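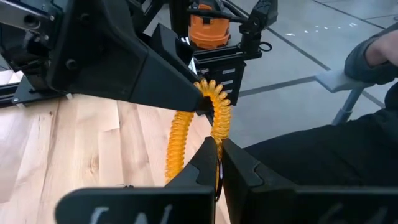
A split ring held at the fingertips, with the orange coil looped over the second gripper.

Workshop Tips: Coil Keychains, Bins and Tangled Cords
Posted by the Flumgate student robotics club, Apr 4, 2023

Our project this term is called Floment. The job is to pick up spiral key cords (the stretchy wrist kind) and put them in bins by color. Several schools have written to ask how we set up the table, so these are our working notes. Most of them apply just as well to a drawer full of keychains at home.

Picking them up

Go for the ring first. The coil gives when you squeeze it, and the loops slide past each other, so a grip that looks fine at table height can let go on the way up. The ring is stiff and stays the same size. It is also thin, so close slowly and stop when the tips meet it.

If the ring is lying flat, don't scrape at it. Take the coil near the ring end, lift a little, and the ring will usually tip up on its own. Then regrip with the other arm.

A coil will hook on anything pointed. When one loops over a fingertip, lower both arms before you try to get it off. Pulling straight away stretches the cord, and a stretched cord lets go fast. We keep faces back from the table when a cord is under tension, and whoever is sitting beside the arms keeps sleeves and hands out of the reach area until the arms are parked.

Marking the fingers

Mark your gripper fingers by hand with a white paint pen, low down where the mark won't touch anything. Fingers get taken off for cleaning and put back in a hurry. Let the paint dry overnight. Wipe the tips with a barely damp cloth and leave the marks alone.

Laying out the table

Spread the cords out so that no two touch, at least for the first runs. Once those go well, let a few sit close together or partly behind one another. New members like to start with the pile, and then they spend the whole meeting untangling.

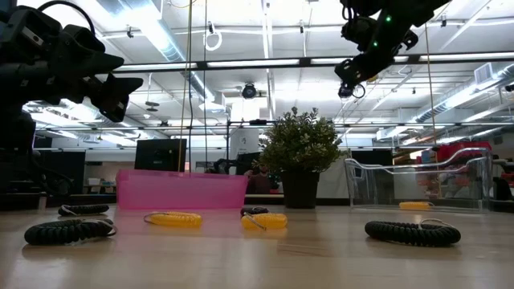

Put the big cords toward the front and the small ones farther back for a first layout, then change it every few runs. If every cord always starts in the same spot, you are only testing that spot.

Clear bins are harder than colored ones. The walls nearly vanish under ceiling lights, and people misjudge the rim as often as the software does. A tinted bin is easier to aim for. If you only have clear ones, run a strip of masking tape along the top edge.

We leave a potted plant on the table during practice. It gives the arms something to steer around, and a leafy plant is a fair stand-in for the clutter on a real desk. Use a heavy pot. Ours gets watered after the meeting, never before, and always at the sink.

Looking after the cords

Stretched-out coils can sometimes be saved. Wind the cord tightly around a pencil, tape both ends, dip it in hot tap water, then in cold, and leave it taped overnight. It won't be like new but it will do for practice.

Replace any split ring that has opened up enough to see daylight through. A sprung ring snags on the coil and the two are a nuisance to separate. Skoris sells spare rings in bags of 200, and we are still on our first bag from October.

Store cords hanging on a dowel, one color to a dowel. In a box they wind through each other.

Keeping a log

Write down every run, including the bad ones. We have 965 entries so far. Ardeleanu, the regional meet we are getting ready for, asks for a score sheet with the last 98 runs in order. Ours shows 83 cords in the right bin. Most of the misses were at the clear bin, and the tape went on after that.

Spare score sheets are in the gray folder by the door. Put the pen back when you're done with it.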